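The Hurmont town clock will stop again in March, this time on purpose, while crews take out the worn parts of a movement that has been losing time since last summer.

The town council voted 5 to 2 to pay for the repair after a debate that ran past 10 p.m. The work will be done by Echeverri, a clock and bell shop in nearby Makell that serviced the movement once before, when the west dial was reglazed.

Residents have complained for months that the clock can't be trusted. It strikes the hour late, and on cold mornings it has skipped the strike altogether. The library, which faces the tower, put a sign in its front window telling visitors to go by the clock inside the lobby.

"People set their day by it without thinking," said Huw Ifans, who runs the hardware store on the square. "You look up, you think you have time for coffee, and then you've missed the bus to Fuvley."

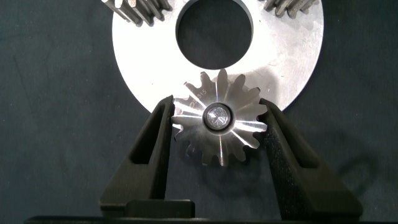 Silvan Widmer

The movement is 101 years old and still runs on weights, which the public works department winds by hand. A report given to the council said most of it is in fair shape for its age. The trouble is in the strike side, where several teeth have worn down, and in a bearing that was packed with the wrong grease at some point and has since hardened.

Two council members voted no. They wanted the town to switch to an electric drive, which would cost less up front and would end the need for winding. The old movement could then have gone on display in the town hall lobby, under a plan first raised when the roof of the tower was fixed.

Supporters of the repair said an electric drive would need its own upkeep and would likely have to be replaced within a generation. They also pointed to the bell. The hammer is worked directly by the old movement, and a new drive would have meant either a separate striker or a recording played through speakers. The second idea got a loud groan from the back of the room.

Ifans spoke in favor of the repair during public comment. He brought a petition with 200 signatures, gathered at the counter of his store.

The money will come from the building maintenance fund, so no tax change is planned. Some sidewalk work on the north side of the square will be put off until the next budget year — a trade the council's finance staff said was manageable.

The hands will be set at noon while the movement is out of the tower, and the bell will be silent. The stairway will be closed to tours during the same period. The Saturday market's opening bell, normally rung from the tower, will be replaced by a handbell borrowed from the elementary school.

Echeverri has told the town it expects to have the clock running again before the summer concerts start. The council will hear a progress report at its next regular meeting, along with a request from the library to repaint the benches on the square.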